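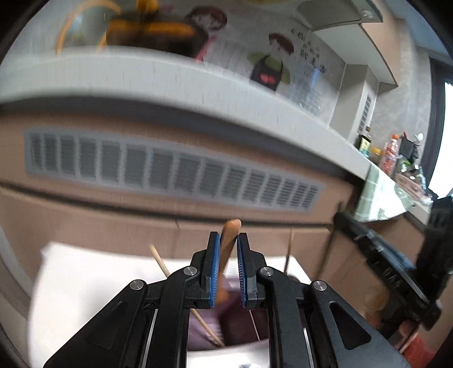

Cledunham Hall – kitchen and stores, monthly safety check
Done Thursday, started 8.30, hall in use from 10 so the loft hatch was skipped
Form 6, January

Key: OK / ACT (needs doing) / N/A

1. Exits and routes
Main doors open fully – OK
Side door, kitchen – ACT. Sticks at the bottom. Opens with a shove but a child couldn't do it. Needs planing again.
Corridor clear – OK now. Two stacks of chairs moved back to the store.
Exit signs lit – OK, all of them

2. Fire
Extinguishers on hooks, pins in – OK
Blanket by cooker – OK. Tapes hanging down properly.
Alarm test from the panel – OK. Heard in both toilets this time.
Service label on the foyer extinguisher – ACT. Peeling, can't read the month. Ask Kondau when they come for the annual.

3. Cooker and gas
Rings light first time – ACT. Back left doesn't. Sign put on it, do not use till seen.
Isolator tap turns – OK, stiff
Hood filters – ACT. Greasy. Were down for cleaning last month and still not done.
Oven door seal – OK

4. Fridge and freezer
Dahlgren fridge temp – 6 at 8.40. Should be 5 or under. Door had been open for a delivery, so checked again at 9.30 and it was 4. OK but keep an eye.
Freezer – OK, needs defrosting before Easter
Food labelled and dated – ACT. Half a tub of something, no label, binned. Please PLEASE label things.

5. Water
Hot tap at the sink – OK
Hand basin – OK, soap low
Toilets, flush and taps – OK. Ladies' cold tap drips, washer wanted.
Meter reading 492, written in the book

6. Electrics
Sockets and plates – OK
Urn lead – ACT. Outer sleeve pulled back from the plug. Taken out of use, in the office with tape round it. Don't put it back in the cupbord.
Brivholm hand dryer – OK, noisy
Extension leads – OK, one binned last month and not replaced. Do we need it?

7. Floors and trips
Kitchen lino – ACT. Lifting at the join near the side door. Taped for now, tape won't last.
Entrance mat – OK
Step edge strip outside – OK, a bit slippy in frost. Grit bin more than half full.

8. Knives and utensils
Knives in the block, none loose in drawers – OK
Wooden spoons and boards, no splits – ACT. One board cracked, thrown out. Spoons OK.
Tin opener – OK

9. First aid
Box sealed – ACT. Seal broken, blue plasters nearly gone. Order a box of 100.
Eye wash in date – OK
Accident book – OK, 2 entries since the last check, both small burns off the urn. See 6.

10. Outside
Bins shut, lids on – OK
Light over the back door – OK, comes on late
Gutter at the store end – N/A, raining to hard to see whether it's leaking or just overflowing. Look again on a dry day.

To do first: urn, side door, back left ring. Filters after that, and the lino before the lunch club is back.

Loft hatch and ladder carried over to the next check.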